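Budgeting for the Robot Kitchen: Why Vostoline Is Planning Before It Buys

5th July | By Qianru Long

When the catering equipment group Vostoline approved its automation budget in February, the largest single line was for preparation. Of the 561 hours set aside for the first phase, 233 were assigned to simulated trials, to be completed before any order for arms or grippers was signed.

Ylva Strömberg, who heads procurement, considers this a sound use of funds. A simulated counter can be altered in an afternoon, whereas a fitted one must be paid for twice if the measurements prove wrong. The trials are prepared by Nurnia, a small firm engaged to model the worktop, the appliances and the arms that may one day serve them.
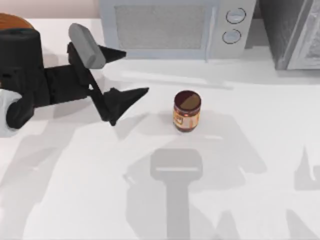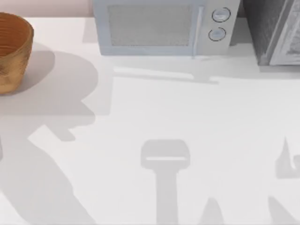
Simulated worktops with a microwave oven at the back of the counter.

CLEVAU, July – The modelling team works from a plain white counter and changes what stands on it. A small jar with a brown lid tests whether open gripper fingers of a given shape suit narrow items. A round woven basket raises different questions of reach and clearance. The microwave may be white in one trial and light blue in another, so that the control software does not come to depend upon a single colour.

Meifang Jiang, who reviews the results for the finance department, advises buyers to settle three matters early: the depth of the counter, the number of arms, and the party responsible for replacing worn fingers. Her department has also requested that every quotation list software support separately from hardware. Of 77 quotations examined, few did so in the first instance.

Each task will be run 3000 times in simulation. Suppliers will then be invited to repeat a selection on physical equipment, at their own expense.

Contact: the features desk | © Vostoline. All rights reserved. | Back to top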